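Gripper Comparison FAQ – Fliltstead Bench
Last updated February 24, 2026

These are the questions we get most often about the gripper comparison. If yours is missing, write to Shoshana Boateng and she will add it.

What are you comparing?

Two fingertip sets on a two-arm station. One is the Akley pad, a hard block tip. The other is the Iker pad, a thinner tip with a softer face. Everything else stays the same: same arms, same gripper bodies, same controller, same table.

Why cloth?

Our users mostly handle clothing and towels. Almost any gripper can pick up a box. Cloth slides, doubles up and hides its own edges, and a fingertip that does well on a box can come up with nothing, or with two layers when you wanted one.

What does the station look like?

Two matching parallel-linkage grippers face each other across a plain white table with a white wall behind it. We kept the background blank on purpose. Dark cloth against white gives the controller a clean outline to work from.

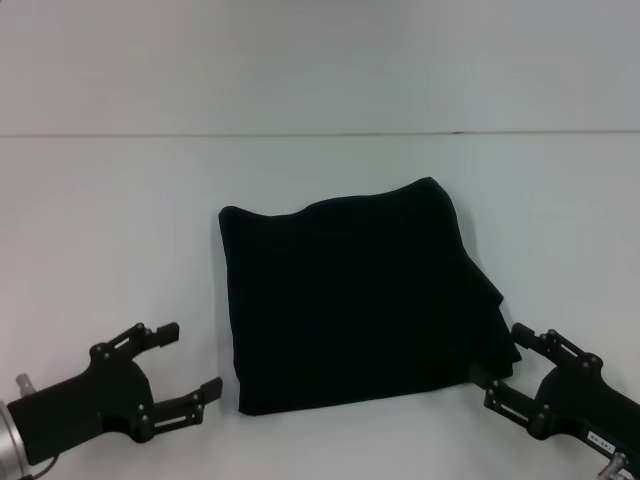

Each trial starts with the fingers open and the cloth between the arms. The operator presses start, and after that nobody touches the cloth until the trial is scored.

How many trials do you run?

We run 140 trials per fingertip set. They are spread over 11 cloth items, from thin dish towels to heavy knits. Yoshinori Sugiyama keeps the item list and will send it to anyone who asks.

How is a trial scored?

A trial passes if the gripper picks up the layer it was told to pick up and holds it for 5 seconds. Picking up an extra layer is a fail, even if the hold is good. A dropped cloth is a fail too. We write down the reason for every fail, and that list has been more useful to us than the pass rate.

Which cameras do you use?

There is one overview camera and a small camera at the wrist. The overview camera plans the approach. The wrist camera takes over once the gripper gets close.

Is the wrist camera worth it?

For most items, yes. It shows where one piece of material ends and the next begins, and the overview camera often can't tell on a dark pile. The trade-off is focus. Our lens is fixed, and at very short range pale, smooth cloth goes soft while a ribbed knit or a print still gives you something to track. 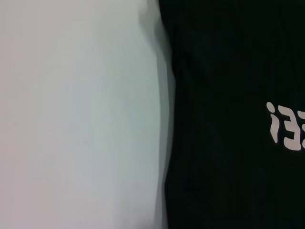
Shahram Parsa is testing a lens with a shorter focus distance. We don't have numbers on it yet. If it works out, we will rerun the full set with both fingertips so the results can be compared fairly.

Does black fabric cause trouble?

It does for folds. The outside edge is easy to find against a white table, but the creases inside the outline nearly disappear. Raising the exposure helps a little and washes out the table. We settled on one exposure setting for all items and left it alone.

Which controller are you running?

The Ostapchuk controller, with the same settings for both fingertips. Barrett Brannigan tuned it before the first trial and it has not been changed. We did get asked to tune it separately for each pad. That is a reasonable thing to want, but it would be a different test.

Which fingertip is better?

It depends on the cloth. So far the Akley pad has been steadier on heavy knits and folded towels. The Iker pad gets under a single thin layer more often. We will not name an overall winner before the February trials are all scored.

Can I send in my own gripper?

Yes, if it fits our wrist flange and you can leave it with us for 2 weeks. Send a drawing with the bolt pattern first. Ermira Papadopoulos handles the schedule – please check with her before you ship anything.

Can I have the raw video?

We share the overview video and the score sheets. Wrist video is available on request, but the files are large and you will need to supply a drive.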